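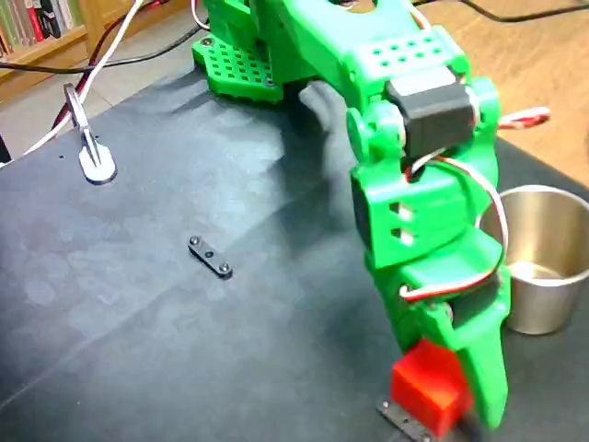
Hue, value and chroma are the three terms we will use for the rest of the unit, and the reading by Américo Torres assumes you already know them. Hue is the name of the color family: red, yellow, blue-green. Value is how light or dark a color is. Chroma is how strong or weak it is at a given value. Students mix up the last two more than anything else in the course. A red cube held over a dark gray cloth differs from the cloth in hue, but the difference in chroma is what you notice first, and if you turned the picture to grayscale you would be left with value alone. Bright green next to red works the same way. The two hues sit far apart on the wheel, and both are strong, so each makes the other look stronger.

Handout 4: Simultaneous contrast
Intro to Color, B. Brandão

1. What it is

A color looks different depending on what surrounds it. The paint has not changed, and neither has the light. A mid gray looks lighter on black and darker on white. The same gray on a large green field looks slightly pink, and on a red field slightly green. The effect is strongest when the gray is close in value to the field. With a big jump in value the tint is hard to see.

2. How to see it

Cut two squares of gray paper from the same sheet. Put one on a strong orange and one on a strong blue. Keep the fields large, at least four times the width of the square. Look at both from across the table, then cover the fields with a white mask and compare the squares again. Most people find the squares match once the mask is on.

If you can't see any difference, check your gray. The Teko pads in the supply room have a warm gray and a neutral gray, and the covers look alike. You want the neutral one.

3. Value contrast and edges

Two colors of equal value make a soft edge even when the hues are far apart. Red and green of the same value are the usual case, and small lettering in one on top of the other is tiring to read. Changing the value of either one fixes this. Changing only the hue usually does not.

Dark grounds need separate care. Strong warm colors seem to come forward on them, while dark blues and violets sink. On a light ground the order can reverse -- yellow nearly disappears, and dark blue becomes the strongest thing on the page.
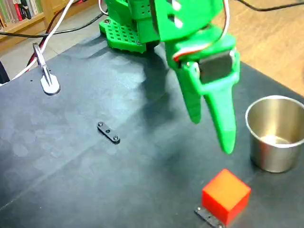

Fig. 2. Red-orange and green on a dark ground.

Go back to the value scale from Handout 2 and find a step for each color in the figure. Squint while you do it. Write down your steps before you compare with the person next to you.

4. Case for discussion: the Brurninside clinic signs

The first set of signs used a mid green for the ground and a mid red for the arrows. Visitors missed the arrows, mostly in the back corridor where the lamps are weak. The second set kept the green but took it much darker, and the arrows became a pale cream. Zamwood printed both sets on the same stock, so the finish can be ruled out. Pacheco's notes on the project are in the course folder. Read the part on the back corridor and skip the costs.

Points to bring to class:

Which of the three terms changed most between the two sets?
Would a light green ground with dark red arrows have worked?
What happens to each set for a reader who confuses red and green?

5. For next time

Make six color pairs in gouache, each with the same central color on two different grounds. At least two pairs should make the central color look like two separate paints. Label the backs, and let them dry before stacking. Torres, chapter 6, up to the section on printed inks.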